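Why do some stones have swirls?

Have you ever looked down at a shiny floor and seen lines that curl like smoke? Perhaps you were in a big station, or in the hall of an old house. Many floors of this kind are made of marble. Others only have a marble pattern, which people have copied because they find it beautiful.

How does marble begin?

Real marble begins as another stone, called limestone. Limestone is often made from the shells of very small sea animals, which fell to the bottom of the sea a long time ago. Later this stone was pushed deep under the ground. It is very hot there, and the weight of the rock above is enormous. The limestone did not melt, but its tiny grains changed and grew together. After this it was marble.

Where do the colours come from?

Pure marble is white. But the old limestone was not always clean. It could have mud, sand or bits of iron in it. Iron can give yellow, brown or red. Clay and other minerals can give grey or green. When the stone was squeezed, these colours were pulled into long lines. We call the lines veins, like the veins in your arm. 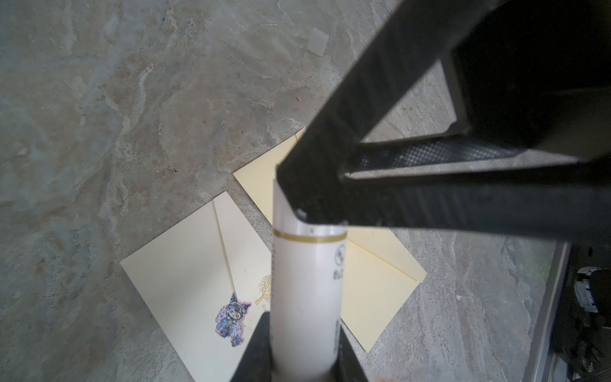
Photo: Veronika Halász / Bolormont

The floor in this photo is grey, and its veins are cream, beige, light brown and a darker grey-green. Put your finger on one of the veins and follow it. Does it go straight? Two pale envelopes are lying on the floor too, and they have no veins at all, so your eye finds them quickly.

Try it yourself

You need two pieces of modelling clay, one grey and one white. Press them together, roll them into a sausage and fold it. Do this again a few times, but stop before the colours are fully mixed. Now ask an adult to cut it in the middle. What do you see inside?

Words to remember
Vein: a thin line of another colour in a stone.
Mineral: one of the natural materials that rocks are made of.

Text: Hugo Fleury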